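On Keeping a Household Inventory

Readers of this journal will recall that in April I undertook to record the contents of our apartment in Vurham. The work is now complete, and I wish to set down how it was done for the benefit of others considering the same.

The immediate cause was a letter from our insurer. It asked for a list of possessions, with dates of purchase where known. I had no such list. My neighbor, Annelore Thiele, had kept one for years and kindly lent me her ledger as a model.
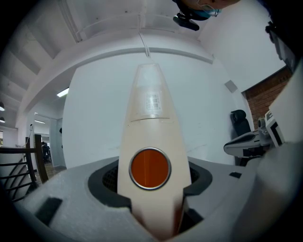
Her method assigns one page to each room and one line to each item. Small goods of the same kind, such as spoons or towels, are entered together. I adopted this without change, except that I added a column for receipts. The final list runs to 178 lines, of which 92 have a receipt attached.

The kitchen required 2 evenings. The hall closet required 5, chiefly on account of papers that had to be read before they could be filed.
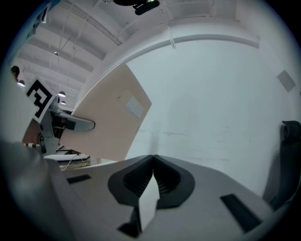 Two dark, ribbed pads, angled toward each other.

On the matter of value, I sought the advice of Hưng Tiêu, a retired appraiser in Gurkivley. He recommended entering the price paid and leaving any estimate of present worth to the insurer. He also advised against recording sentimental items at all - a point on which we differ. My grandmother's sewing basket has a line of its own, and the price column beside it is blank.
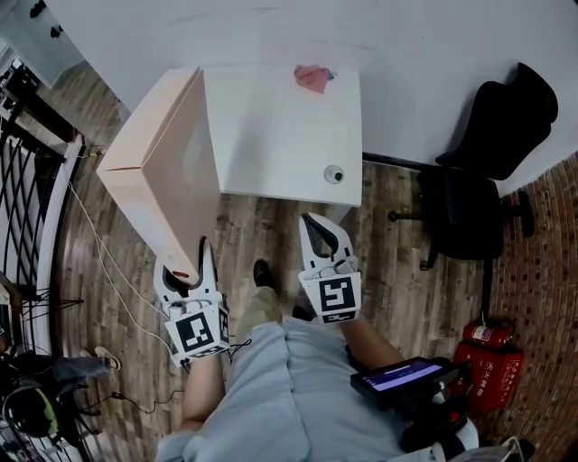

Two copies now exist. One is in the desk drawer and the other is with my sister, who has been asked not to correct the spelling. Additions will be entered on the first of each month, and items given away will be struck through with a single line so that the original entry may still be read.

The matter of the storage unit remains open. I have the key and expect to begin there once the weather is cooler.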